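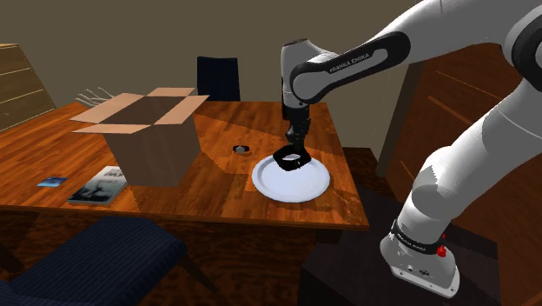
Treatment Room and Retail Shelf Check
Facial side only (nails has its own sheet)
29 July 2004
Done by: Charmaine Potgieter
Copy to: Lai-ching Yen

OK = fine. FIX = needs doing, see comment. N/A = not in use.

TREATMENT ROOM 2

Magnifying lamp, arm holds position - FIX
Sinks slowly if you pull it past halfway. Tightened the knuckle, still sinks. Dont lean a client under it until someone has looked.

Magnifying lamp, lens clean - OK
Smear on the underside, wiped.

Steamer, water level and scale - FIX
Scale on the element again. Distilled only please, there is a jug right there. Descale before the next booking, then run it empty of clients for a full cycle.

Steamer, nozzle distance marked on floor - OK
Tape lifting at one corner.

Hot towel cabinet, door seal - OK

Hot towel cabinet, towels turned over daily - FIX
Found two rolled at the back that smelled sour. Everything comes out at close. Everything.

Bed, vinyl and seams - OK
Small split by the head end, same as December, no longer. Keep it covered.

Bed, paper roll changed between clients - OK

Wax pot - N/A
Unplugged, lid on, moved to the other room.

JARS, TUBES AND TESTERS

Open date written on every jar - FIX
Lolico night cream, no date. Bañuelos cleansing balm, date rubbed off. Threw out both. Grease pencil is useless on those lids, use the tape.

Spatulas used, no fingers in jars - FIX
Fingermarks in the Uren moisturizer, clear as anything. Binned it. That was most of a jar. Spatulas are in the second drawer, we have a box of 400, nobody is rationing them.

Pumps wiped, not crusted - OK
Uren toner pump sticky. Done.

Retail testers clean and labeled - FIX
Etach lip balm tester has to go. Any balm in a pot, we scoop it for the customer. Stick testers get sliced and wiped with alcohol in between. Have said this before.

Sunscreen in date - OK
Checked all of them, front and back of the shelf. One Bañuelos tube gets close at the end of the year, moved forward.

Stock kept out of the window - FIX
Etach serum display back in the sun. Gone a bit yellow, so I pulled the front row. Lai-ching, can you ask the rep if they will swap it? Receipt is in the blue folder.

PEELS AND ACTIVES

Locked when not in use - OK

Patch test card filled in before first peel - FIX
One card has name and phone and nothing else. No patch date, no initials. She is booked again so call her and get a patch done first, or move her to the plain facial.

Client asked about prescription creams - FIX
Box left blank on the same card. Ask out loud, people skip it on the form.

Neutralizer within reach of bed - OK

Timer works - OK
New battery. Beep is quiet with the fan on.

Eyewash bottle sealed and in date - OK
Move it off the top shelf, I had to get the step stool.

HANDS, SINK, LAUNDRY

Soap and paper towels - OK

Gloves, all sizes - FIX
Out of small. Down to the last 100 mediums. Ordered smalls, should be about a week.

Brushes and bowls washed and dried flat - FIX
Mask brushes standing bristle up in a cup with water in the bottom. Lay them down. Two shedding, tossed.

Disinfectant mixed fresh, time on lid - OK

Used towels in lidded bin - OK
Lid pedal is stiff.

PAPERWORK

Reaction log up to date - OK
One entry, redness after the Lolico enzyme mask, gone by evening acording to client. Batch number written down, good.

Ingredient sheets in binder - FIX
Missing for the new Uren eye gel. A customer with a nut allergy asked last week and we had nothing to show her. Dont sell it till the sheet is in.

TO DO FIRST
Lamp arm. Patch test call. Uren sheet. Then the towels.

Everything marked FIX gets rechecked in 14 days. Initial next to the line when its done, not at the bottom for the whole page.

CP

Lai-ching: lamp looked at, screw was stripped, replaced it. Rep says yes on the serum but wants the old ones back so pls dont throw out. LY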